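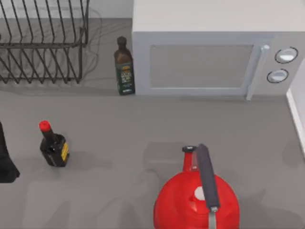
Progress report: the Taster letters, 18th October

Hello Kelly,

Time for another update, and it's mostly a cheerful one! As you'll remember, the grant pays for me to transcribe the letters of Edmund Taster, who sat for a small western borough in the 1620s and never seems to have opened his mouth in the House (or if he did, the clerk wasn't listening). I've now got through 2,114 lines, so we're past the halfway mark and a little ahead of where I said I'd be in August.

The big news is the election row. I'd always assumed Taster got his seat through his wife's uncle, but three of the letters show him grumbling that the uncle had promised it to somebody else, and that he only got in when the other chap picked a county seat instead. Lovely stuff, and it means rewriting most of chapter 4.

Less lovely is the handwriting. His steward's is awful, and Chiến Khương has been a saint, checking my readings and putting me right on a whole run of abbreviated place names. One word I had down as "horses" is "houses", which rather changed the dowry.

Money: I've spent the travel budget apart from £100, and I'd like to keep that back for one more trip to the record office, where there's a bundle of leases I haven't seen yet. Could you let me know if it can carry over into the new year?

Next up are the parish accounts, then the index. I'll send you the draft of chapter 4 as soon as the footnotes behave.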